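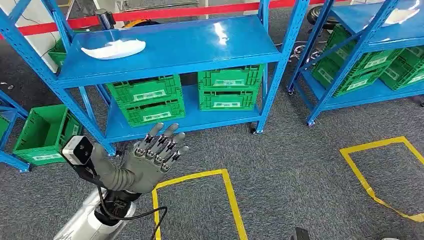
Bramitow: first results on slack-aware grasp planning for crate handling

The Bramitow work package finished its first full block of trials in April. The question was a narrow one. When a five-fingered hand picks up a plastic crate, does it help to plan the grasp from an estimate of how much the crate will shift on contact, instead of from its measured pose alone? The short answer is yes for crates sitting on other crates, and hardly at all for crates sitting on the floor.

Background

Most of our earlier grasp failures were not perception failures. The pose estimate was good to within a few millimetres and the arm went where it was told. The crate then moved when the first finger touched it, and the remaining fingers closed on the wrong part of the wall. A ribbed wall makes this worse. A fingertip that lands on a rib and a fingertip that lands between two ribs see quite different contact normals, and the controller has only a fraction of a second to sort out which it has.

The upper crate in a stack is the hard case. It may be square to the crate beneath it or turned a few degrees, and the pose alone does not say how freely it will slide. Our baseline planner, carried over from the Wideck project, treats both cases the same way.

Method

The new planner adds a slack term, which is a predicted displacement for each candidate contact point, given the direction of approach and whatever the crate is resting on. Candidates with a large predicted displacement are not thrown out. They are paired with an opposing contact so that the two displacements partly cancel, and the fingers are sequenced to close on the stiffer side first.

The slack model was trained on 3000 simulated contacts and then adjusted using 300 physical touches, in which the hand pressed lightly on a crate wall and withdrew without grasping. The touches took the better part of two afternoons. Tyson Ouellet wrote the fitting code and has put it in the shared repository under the Pralldale branch, along with the raw force traces.

Trials used green crates on the lower level of the blue shelving, stacked in pairs, and single crates on the carpet. Start positions were kept inside the yellow floor tape. Stack alignment was varied between trials. The top shelf was left out of this block entirely and will be treated separately, as the reach geometry is different and the palm comes in at a much flatter angle.

Results

On stacked crates the planner cut regrasps to less than half the baseline rate. Most of the gain came from crates that were turned relative to the one below. Where the stack was square, the two planners were closer, and in a few configurations the baseline was quicker because it skips the pairing step.

On floor crates we found no difference worth reporting. Carpet friction is high enough that the crate barely moves at first contact, so there is little slack to predict.

Planning time rose by some 7 per cent. That is acceptable for now, although it would matter if the method were used for small items at a higher pick rate.

Limitations

All crates in this block were empty. A loaded crate has more friction under it and a centre of mass that can shift partway through the lift, and the present model knows about neither. We also used a single crate design. The label area on the front face is smooth where the rest of the wall is ribbed, and the model learned to favour it as a contact region. Whether that preference carries over to crates without a smooth panel is an open question.

The tape zones need to be laid again before the next block. Some edges have begun to lift, and the floor localization check uses those lines.

Next steps

Loaded crates are first. After that we plan to swap the fixed finger sequence for one chosen online from wrist force readings, using the Baptiste controller as a starting point. A technical note with the full tables is in draft. Groups wanting the touch data before then can pull it from the repository; the column order changed in version 2, so check the header before reusing older scripts.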